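Cladari metal bin, the big grey one: six months in

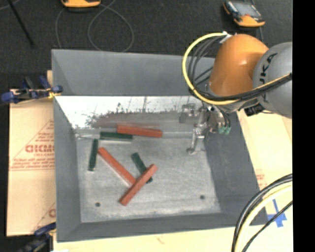

Red and green blocks in the bottom of the bin.

I never thought I'd write a review of a bin, but I've grown so fond of this one that here we are!

We bought it in March from Iden, the salvage yard on the Hirnville road, after our third plastic tub split down one side. It cost £52, which made me wince a bit, and Oisín Tierney (he shares the workshop with me) asked if I'd lost my mind. He has since put his own name down for one.

What I love most is the shape. The far side slopes inwards, so small things slide down to the floor where you can get at them, and with no lid in the way you just reach in and grab what you want. Blocks, offcuts, clamps, the lot. I keep the red blocks and the shorter dark green ones in it now, all jumbled together, and I can still pick out the one I'm after at a glance. The plain grey helps there. My old tub was bright blue and covered in cartoon fish, and everything got lost in it.

It does mark. The floor is scuffed and patchy and there are dark scratches on the shiny strip along the back. I don't mind in the least – it's a bin – but if you want something that stays smart for the front room, look elsewhere. There are two little round holes in the floor as well, so I wouldn't tip loose screws or beads in.

My only real grumble is the noise. Drop a block in from any height and the whole building knows about it, and Kam-wah Liao upstairs has been very patient with us. A bit of old carpet would sort it out, though I haven't got round to cutting any.

Five stars from me, and I'm saving up for a second.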